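Taming the cables, and a few other jobs for a wet Tuesday

I have been putting off writing about cables for the best part of a year, mainly because I didn't feel I had any right to. Our own were a disgrace. There was a drawer in the hall so full of them that it would only open the width of two fingers, and every November, when the fairy lights came out, I would stand there tugging at it and muttering while the kettle boiled itself silly in the kitchen. But I have been through the lot now, and I feel so much lighter for it that I want to tell everybody!

Start with the drawer, or the box, or the carrier bag on the back of the door (we all have one). Tip everything out on the bed. It has to be the bed, I'm afraid, as you will then need to finish before you can go to sleep. Pull out anything you know straight away and put it to one side, and don't stop to untangle the rest yet. You will find chargers for telephones you gave away years ago. Let them go. Most council tips have a bin for small electricals, and ours takes loose leads as well.

Anything with a split in the outer covering, a cracked plug or a brown mark near the pins goes too, however useful it has been. Please don't wind tape round it and carry on. I did that with a standard lamp once and my sister still brings it up.

Now for the winding. For years I wrapped leads round my hand and elbow, as my father did with the washing line, and it puts a twist in them that never quite comes out. Far better to let the lead fall into loops of its own size, turning it a little between finger and thumb as you go, and to stop as soon as it begins to fight you. A loop the size of a saucer suits a thin lead and a dinner plate suits a thick one. Fasten it with a strip of soft hook-and-loop tape, or a bit of ribbon, or one of those paper-covered wires that come round salad leaves. Elastic bands go sticky in a warm cupboard, so I keep those for the freezer bags.

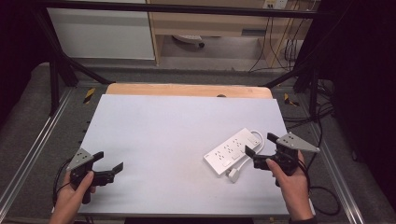 Nadhirah Osman

Extension leads want a little more thought than the others. If yours is the sort on a reel, unwind it all the way before you run anything hot from it, a fan heater for instance, and never plug one extension into the end of another, even just for the afternoon. Don't run one under a rug either. The rug hides the wear, and every chair leg and passing slipper adds a bit more. Ours now runs along the skirting board behind the bookcase, held with little clips, and it took me all of 20 minutes, cup of tea included.

Dust is the other thing. Switch off at the wall, unplug everything, and go over the sockets with a dry paintbrush, the soft sort you would use for gloss. No damp cloths and no spray polish, please! I keep a cheap brush in the airing cupboard just for this, with a dab of nail varnish on the handle so it doesn't wander off to the shed.

Labels come next, and they are my favourite part. Fold a piece of masking tape round the lead close to the plug so that the ends make a little flag, and write on it in biro what it belongs to. Be plain about it: "bedroom lamp", "router", "sewing machine". A reader, Dezső Magyar, wrote in to say he saves the flat plastic tags from bread bags for the same purpose, and I have since tried it. They clip on beautifully, though you do need a permanent marker and a minute for the ink to dry.

While you have the masking tape out, do the backs of your tins of paint as well, with the name of the room and the name of the colour. It will save you a great deal of peering. I found three tins of the same cream in our shed, all opened, and one of them had set like a cheese.

For keeping everything once it is wound, I tried all sorts. Shoeboxes are fine but you end up rummaging. What has worked for us is a row of cardboard tubes from kitchen roll, stood on end in an old wine box, with one lead in each. For the longer ones I use a hook on the inside of the cupboard door, low enough that I can reach it without the steps.

If your drawer still sticks after all that, empty it once more and rub the runners with a stub of candle. Work it in and out a few times, wipe off the crumbs of wax, and then put your leads back in, the ones you use most towards the front.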